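Review: Fusska hose and cable dress kit for mid-size robot arms

We run one bin-picking cell at Standevwood, and I look after it. The arm picks mixed small items out of one bin and drops them into another. The part of that job that has eaten the most of my time is the dress pack, meaning the hose and cables that have to get from the base of the arm to the gripper without being pulled, pinched or twisted. I bought the Fusska kit in September to replace the zip ties and spiral wrap we had been using. It has now done 848 hours on the arm, going by the counter in our log.

What comes in the kit

You get hook-and-loop straps in two widths, a set of saddle clamps with rubber inserts, two swivel mounts, a length of braided sleeve and a printed sheet of instructions. The sheet is short and the drawings are small, but the order of steps is right. There is no tool in the box. You need a set of metric hex keys and a pair of side cutters for the sleeve.

Fitting it

I did the job with Paula Lazăr, who handles our electrical work. We locked out the cell, drove nothing by hand, and started by stripping off everything old. Under the spiral wrap one signal cable had worn through its outer jacket at the elbow, so that got replaced first.

The sheet tells you to clamp at the base and work outward. We did it that way the first time and ended up with too little slack at the wrist. The second time we started at the wrist, left a generous loop, and let the extra length collect behind the elbow. That worked better. With the loop set, Paula ran each joint to both ends of its range at slow speed while I watched from outside the fence. Joint five still pulled on the hose at one end, so we moved one swivel mount by a hand's width and ran it again.

Getting it done took us a morning and part of the afternoon. Someone fitting a second one would be quicker.
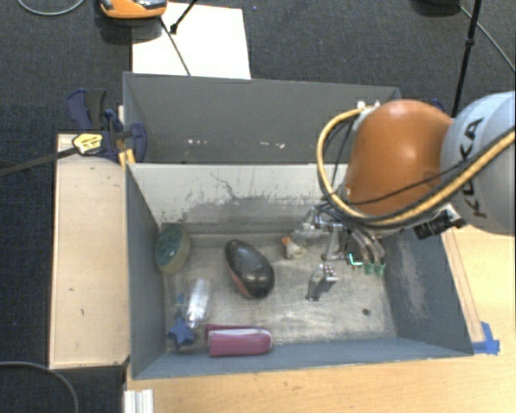 How much slack should the loop at the wrist have? Enough that the hose still hangs in a curve when the wrist is turned to its farthest position in both directions. Check it at slow speed with the gripper at its lowest pick point, then at its highest, and tighten the last clamp only after both.

How it has held up

The saddle clamps are the best part. The rubber grips the hose without marking it, and none of them have walked along the arm. The swivels are fine too, though one started to squeak and needed a drop of silicone grease.

The straps are less good. The wide ones have stayed put. The narrow ones pick up lint and dust, and after that they hold poorly. I replaced all the narrow ones with straps from Whiteley that we already had in the drawer.

The braided sleeve frays where you cut it unless you seal the end with a hot knife. The instructions don't mention this. It also makes it slower to get at a single cable, so I took it off the wrist section and left it on the upper arm only.

Upkeep

My routine is simple. Once a week I wipe the hose down and look for shiny spots, because a shiny spot means it is rubbing. Every 300 hours I check the clamp screws with a torque driver. I put a paint pen mark across each screw head and its clamp, so a loose one can be spotted without a tool. After any bump against a bin wall I stop the cell and look at the wrist loop and the camera bracket before running again, then repeat the camera check against the bin corners.

Malcolm Naylor runs a similar cell at Gostmont and uses the same kit on a faster program. He told me he changes the rubber inserts at 4,000 hours. I can't say yet if ours will last that long.

Would I buy it again?

For a first dress pack, yes. The clamps and swivels are worth the money. If the clamps were sold separately I would buy only those and use my own straps. Leave out the sleeve if you change grippers often. Replacement inserts are sold in bags, and mine arrived in a week.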